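The 40-day desk reset, day 8

Posted December 3, 2024

I paid for a decluttering course. Go ahead and laugh. It's called Hiltden, it lives in an app, and it promises that 40 days of clearing surfaces will clear my head as well. My friend Jolanta Jakubowski swears by it, but she also swore by the celery juice.

The first lesson was a video on "visual noise." The second was the same video with different music. By lesson 3 I was being offered Kasten, a set of stackable trays, at a member discount. So the way to own less is to buy trays.

What bugs me most is the number. Hiltden says its members get back 3000 minutes a year. Back from what? I looked for a source and found a link to another page of theirs, which quoted the first page. I wrote to support and got a coupon.

I do put my keys in one place now. My mother told me to do that for free.
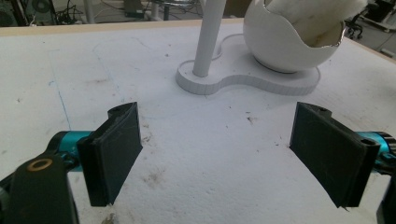 Filed under: Things I Paid For

A clear tabletop still gets crumbs and specks on it, and the course has no lesson on wiping. Maybe that's in the premium tier.

I'll finish the 40 days, mostly out of spite, and report back in January. If anyone has tried Flirnon, the one with the weekly quiz, tell me whether they send coupons too.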